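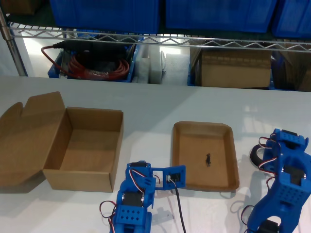
Two blue arms, one cardboard box, one tray. Stiser's teaching bench, mid-task.

1/ Spent February with the Stiser kit and its "show it once, it learns" promise. I have notes. Most of them are grumpy.

2/ The job: small black thing, currently in the tray, needs to end up in the box. My niece could do it with her eyes shut. You move the arm through it by remote control, it records you, and you do that again. And again.

3/ "Once" is doing a lot of work in the sales page. We were at 52 recordings before it would reliably go near the tray. Near it! Picking anything up is a separate conversation.

4/ Ľudovít Jelínek, who has far more patience than me, did most of the driving. His goes are lovely and smooth. Mine look like someone parking a caravan. Guess whose habits the arm copied.

5/ That's my main gripe with teaching by demonstration. It learns the dithering too. I hesitate over the tray for a second each time, and now so does the robot, with great confidence.

6/ Someone will reply that Akolgo trained theirs on 3000 runs and it's brilliant. Fine. Who sat there for 3000 runs? Put their wages in the brochure.

7/ Also, shift the tray a hand's width and see what happens. We did, at four in the afternoon when everybody wanted to go home. It went to where the tray used to be and closed its gripper on the table.

8/ To be fair, the printed brackets are easy to live with. When one cracked, Ľudovít printed another over lunch. I can't say that for the Orken we had before. I'd still like fewer loose wires by my elbow.

9/ Would I buy it for teaching students how this stuff works? Yes. Would I let it pack so much as a button for a paying customer? No, and I'd want to watch the demo video unedited before believing anyone who says they do.

10/ Next up is the same job with the box turned round. Ľudovít reckons 2 evenings. I've told him to bring a book.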